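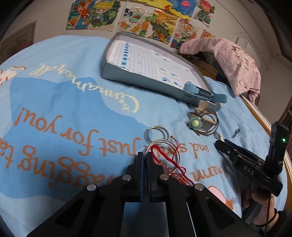
About Usevine

We sort small stuff for resellers. Bracelets, hair ties, beads, odds and ends. Started by Jeptoo Mwaipopo with 2 benches, now over 544 lots a month.

Since September the grippers do part of the picking. Same crew, differnt day - less bending, more checking. Paula Enache moved from sorting to training and sets the tasks now. Shifts end at 5. Pay stayed put, we asked for that in writing.

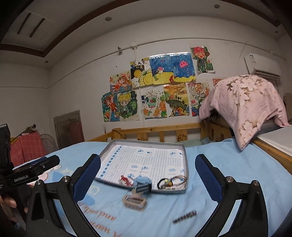 Small items in and around the grey tray, two finger pads ready.

Still done by eye: knots, clasps, anything tangled. Lots to Dunditent go out mornings. Want a visit? Just ring.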